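Subject: Re: [goel-runners] Moving everyone to the Brenura plan

Iñaki Calvo wrote:
> I've been through the Brenura material twice now and I think we
> should adopt it as a club for the spring block. The main idea is
> that you run every easy day by breathing alone, in through the nose
> only, and drop the watch. They had 39 runners on it for 7 weeks
> and nearly all of them got faster over 10K. I'd like us to start in
> February, all pace groups together. Objections?

Yes, a few.

I read the same write-up. Thirty-nine people signed up for a running program, trained regularly for seven weeks and got faster. I'd expect that from almost any program. There's no second group doing the same miles with their mouths open, so I don't see what the nose has to do with it.

It also doesn't say how many started. Thirty-nine finished. If half the sign-ups quit in week two because they hated it, I'd want to know that before we put the Eltano beginners on it.

I did try it - three easy runs, no watch, mouth shut. The first was slow, the second was slower, and on the third I had a cold and gave up at the bridge. I don't claim that proves anything either.
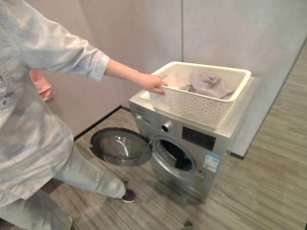
Laundry, gray top and all.

What bothers me more is "all pace groups together." We did that two years ago with the Drernisora hill sessions. The fast end got bored, the back end got sore calves, and we lost people who never came back. Our easy days work fine as they are. People talk, and if they can't talk they slow down. That costs zero dollars, and Brenura wants 454 for a club license. 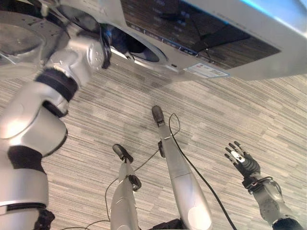
Page last changed: December, 7:20 pm

If you want to test it, Iñaki, I won't stand in the way. Take 20 people who are willing, let half of them do the nose thing and half do what they do now, same routes, and have everybody run the Goel 10K loop before and after. Write down who drops out. I'll hold the stopwatch and I'll keep my opinions to myself at the finish.

But I'd vote no on paying for anything until then, and no on February for the beginners whatever the result. They're still building up to the long loop and they have enough to think about.

Does anyone still have the loop times from last spring? Mine were on the old phone.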